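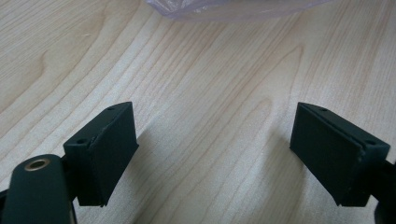
4장. 오픈데이 시연대 준비와 진행

3장까지 따라오셨으면 핸드 그리퍼 조립은 끝난 거예요. 이제 손님을 맞을 차례입니다. 이번 장은 제가 Wuvonside 오픈데이에서 시연대를 맡으면서 적어 둔 메모를 풀어 쓴 거라 말투가 좀 수다스러워요. 딱딱한 규격표가 필요하시면 부록 B로 바로 가셔도 됩니다. 초안은 Dorota Grabowska 님이 읽고 고쳐 주셨고, 그래도 틀린 데가 있으면 그건 제 탓이에요!

이 장에서 말하는 그리퍼는 로봇 팔에 달린 게 아니라 사람이 손에 쥐고 쓰는 쪽입니다. 팔에 다는 버전은 6장에 따로 있어요. 손으로 쥐는 쪽은 방문객이 직접 잡아 볼 수 있어서 반응이 정말 좋더라고요. 다만 직접 잡아 본다는 건 별의별 방식으로 잡는다는 뜻이기도 해서, 준비를 꼼꼼히 해 두셔야 마음이 편합니다.

4.1 시작하기 전에 챙길 것

- 핸드 그리퍼 본체 두 개 (하나는 예비)
- 손가락 블록 여분 한 쌍
- 소형 육각 렌치와 십자드라이버
- 보풀 없는 천
- 잡아 볼 물건이 든 상자 (4.4 참조)
- 방문객용 이름표와 굵은 펜
- 기록용 노트북과 충전기

렌치는 꼭 끈으로 묶어서 테이블 다리에 매달아 두세요. 작년에 저는 이걸 안 해서 반나절을 남의 부스로 렌치 빌리러 다녔어요. Moltell 부스 분들이 친절하셔서 다행이었지, 세 번째 갈 때는 저도 얼굴이 화끈거리더라고요.

4.2 테이블 고르고 자리 잡기

1. 흔들리지 않는 테이블을 고르세요. 모서리를 손바닥으로 눌러 보고 덜컹거리면 다리 밑에 고무 패드를 끼웁니다.

2. 상판은 밝은 색이 좋아요. 짙은 초록색 손가락이 밝은 나무 위에서는 윤곽이 또렷해서, 뒷줄에 선 분들도 벌어졌는지 오므렸는지 금방 알아봅니다. 예전에 검은 천을 깔고 해 봤는데 다들 눈을 가늘게 뜨고 보셔서 그날 바로 걷어 버렸어요.

3. 상판을 마른 천으로 닦습니다. 세정제는 쓰지 마세요. 표면에 남은 세정제가 패드에 옮겨 묻으면 그다음부터 물건이 미끄러질 수 있거든요.

4. 조명은 위에서, 살짝 앞쪽에서 비추도록 맞춥니다. 옆에서 강하게 들어오는 빛은 그림자를 길게 만들어서 손가락 끝이 어디 있는지 헷갈리게 해요.

5. 진행자 자리와 방문객 자리를 정하고, 방문객이 설 곳 바닥에 테이프를 붙입니다. 테이블에 딱 붙이지 말고 한 걸음 정도 띄워 주세요.

참고: 전원 케이블은 반드시 진행자 쪽으로 빼세요. 아이들은 케이블을 밟고, 어른들은 케이블에 가방을 겁니다.

4.3 손가락 블록 점검

행사 당일 아침에 한 번, 점심시간에 한 번 해 주세요. 익숙해지면 금방 끝나요.

1. 그리퍼를 한 손에 쥐고 손가락을 끝까지 벌립니다. 이때 손가락이 상판에 닿지 않게 살짝 띄워 두세요. 처음 하시는 분들은 무심코 테이블에 기대는데, 그러면 블록이 기울었는지 제대로 볼 수가 없어요.

2. 양쪽 블록의 윗면을 보세요. 한쪽에 작고 둥근 나사 구멍이 두 개씩 있습니다. 구멍 안에 먼지나 부스러기가 끼었으면 에어 블로어로 불어 내세요. 이쑤시개는 안 됩니다. 부러져서 안에 박힌 걸 빼느라 고생한 사람이 바로 저예요.

3. 마주 보는 두 패드면을 천으로 닦습니다. 패드가 블록과 만나는 경계선도 손톱으로 살살 훑어 보시고, 들뜬 느낌이 나면 그 손가락은 여분으로 바꿔 주세요.

4. 팔 끝의 황동색 링을 확인합니다. 빙 둘러 만져 봐서 튀어나온 데 없이 제자리에 앉아 있으면 됩니다.

5. 천천히 오므렸다 벌리기를 다섯 번 반복합니다. 걸리는 느낌이나 딸깍 소리가 나면 3장의 3.6으로 돌아가서 연결부를 다시 맞추세요.

6. 빈 상태로 살짝 오므려서 두 패드면이 나란히 만나는지 봅니다. 위쪽만 먼저 닿으면 나사가 한쪽만 조여진 경우가 많아요. 두 나사를 조금씩 번갈아 조여 주세요.

주의: 나사를 한 번에 꽉 조이지 마세요. 블록이 비틀어진 채 고정되면 나중에 얇은 물건이 자꾸 옆으로 빠집니다.

점검이 끝나면 노트에 시간과 이름을 적습니다. 저희는 점검표에 일련번호를 이어서 쓰는데, 지난 오픈데이 아침 점검이 291번이었어요. 09/09/2021에 쓰기 시작한 노트를 아직도 쓰고 있으니 표지가 너덜너덜하지만, 언제 어느 블록을 갈았는지 다 나와 있어서 버릴 수가 없네요.

4.4 잡아 볼 물건 고르기

제가 제일 좋아하는 부분입니다! 물건을 잘 고르면 설명을 반으로 줄여도 다들 알아서 재미있어하세요.

1. 첫 번째는 무조건 쉬운 걸로 하세요. 나무 블록이나 두꺼운 스펀지처럼 아무렇게나 잡아도 잡히는 물건이요. 처음에 실패하면 그리퍼를 얼른 내려놓고 가 버리는 분이 꽤 많습니다.

2. 두 번째는 둥근 것. 탁구공이 좋아요. 너무 세게 오므리면 튕겨 나가서 다들 웃습니다. 여분을 넉넉히 준비하세요, 꼭 몇 개는 책장 밑으로 굴러 들어가요.

3. 세 번째는 흐물흐물한 것. 구겨진 얇은 비닐봉지를 추천합니다. 사람 손으로는 생각 없이 집는 물건인데 그리퍼로는 어디를 집어야 할지부터 고민하게 되거든요. 반투명한 봉지는 바닥과 구분이 잘 안 돼서 카메라 인식 이야기로 넘어가기에도 좋습니다.

4. 마지막은 방문객이 가진 물건 중에서 고르게 하세요. 열쇠, 장갑, 껌 통 같은 것들이요. 휴대전화와 안경은 정중히 거절합니다.

참고: 물건은 한 번에 하나씩만 앞에 놓고, 나머지는 상자에 넣어 두거나 테이블 뒤쪽으로 멀찍이 밀어 두세요. 두 손가락 사이와 그 앞쪽은 비어 있어야 방문객이 거리 감각을 잡습니다.

주의: 유리, 칼날이 있는 것, 뚜껑이 열린 음료는 절대 올리지 마세요. Lucyna Kaczmarczyk 님이 커피를 올려놓고 한번 해 보자고 조르셔도 안 됩니다. (Lucyna 님, 보고 계시죠?)

4.5 시연 진행하기

한 팀에 네 명에서 여섯 명이 적당해요. 더 많으면 뒤에 계신 분들이 심심해하십니다.

1. 인사하고 이름표를 나눠 줍니다. 이름을 부르면서 진행하면 분위기가 훨씬 부드러워져요.

2. 그리퍼를 들어서 손가락을 벌린 상태로 보여 주세요. 아무것도 안 잡은 채로 천천히 테이블 위로 내려서 상판 바로 위에서 멈춥니다. 이 높이를 저희는 '대기 높이'라고 불러요.

3. 대기 높이에서 잠깐 멈춘 채로 묻습니다. "여기서 어느 쪽 손가락이 움직일까요?" 대답이 갈리면 성공이에요. 그때 천천히 오므려서 보여 주세요.

4. 첫 번째 물건을 놓고 진행자가 한 번 시범을 보입니다. 설명은 짧게요. 제가 처음 맡았을 때는 여기서 신이 나서 말이 길어졌는데, Berenice Ibarra 님이 뒤에서 시계를 가리키고 계시더라고요.

5. 방문객에게 그리퍼를 건넵니다. 손잡이가 상대 쪽을 향하게 해서 주고, 상대가 확실히 쥔 다음에 손을 떼세요.

6. 쉬운 물건부터 순서대로 해 보게 합니다. 옆에서 자꾸 고쳐 주지 마시고, 두 번 연속 놓쳤을 때만 한마디 거들어 주세요. 보통은 "조금만 더 내려서요"면 충분합니다.

7. 기록에 동의하신 분의 동작만 저장합니다. 저장 버튼을 누르기 전에 화면 구석의 동의 표시가 켜져 있는지 보세요. 지난번에는 이렇게 모은 집기 동작이 1548건이었고, 다음 10월 행사 때는 3000건을 채우는 게 목표예요.

8. 그리퍼를 돌려받으면 패드면을 한 번 닦고 다음 분께 드립니다.

주의: 어린이가 쥘 때는 진행자가 손잡이 아래쪽을 같이 받쳐 주세요. 오므리는 손가락 사이에 자기 손가락을 넣어 보고 싶어 하는 아이가 정말 많습니다. 시작 전에 먼저 말해 두는 편이 좋아요.

4.6 자주 받는 질문과 제 대답

왜 손으로 쥐고 하나요? 로봇이 하면 되잖아요.
사람이 잡는 방식을 먼저 모아서 로봇에게 보여 주려고요. 이렇게 대답하면 대개 고개를 끄덕이시고, 더 궁금해하시는 분은 Wojciech Wysocka 님 부스로 안내해 드립니다.

손가락이 왜 이렇게 네모난가요?
패드면이 평평하고 넓으면 상자나 책처럼 면이 있는 물건을 잡기 편해요. 끝이 뾰족한 손가락은 Skonberg 쪽에서 시험 중이라 저희 테이블에는 없습니다.

집에서도 만들 수 있나요?
부품 목록은 부록 A에 있고 총 122개예요. 숫자를 들으면 다들 한숨을 쉬시는데 대부분 나사랑 와셔라서 생각만큼 무섭지 않습니다.

4.7 문제가 생겼을 때

물건이 자꾸 미끄러져요: 패드면부터 닦으세요. 그래도 그러면 4.3의 6번으로 가서 패드가 나란히 만나는지 다시 봅니다.

한쪽 손가락이 늦게 움직여요: 팔과 블록 사이 좁은 틈에 뭔가 끼었을 수 있어요. 에어 블로어로 불어 내고, 안 되면 예비 그리퍼로 바꾼 뒤 행사가 끝나고 천천히 보세요. 방문객 앞에서 분해하기 시작하면 그날 일정이 다 밀립니다.

저장이 안 돼요: 노트북 충전 상태와 케이블을 확인하고, 그 팀은 기록 없이 진행하세요. 재미있게 해 보고 가시는 게 먼저예요.

줄이 너무 길어요: 예비 그리퍼를 꺼내서 줄을 둘로 나눕니다. 두 번째 줄은 탁구공만 해도 괜찮아요.

4.8 마무리

1. 손가락을 반쯤 오므린 상태로 전용 케이스에 넣습니다. 꽉 오므려 두면 패드에 눌린 자국이 남을 수 있어요.

2. 물건 상자를 채워 넣고, 잃어버린 탁구공 개수를 적습니다.

3. 기록 파일을 백업하고 노트북에서 방문객 이름 목록을 지웁니다.

4. 렌치 끈을 풀어서 공구함에 넣으세요. 테이블 다리에 매단 채로 창고에 보내면 Marianna Kaczmarczyk 님한테 전화가 옵니다.

5. 점검 노트에 그날 바꾼 부품을 적고 Løken 선반 둘째 칸에 꽂아 둡니다.

로봇 팔에 그리퍼를 장착해서 시연하는 경우는 6장을, 기록 파일을 정리하는 방법은 5장을 보세요.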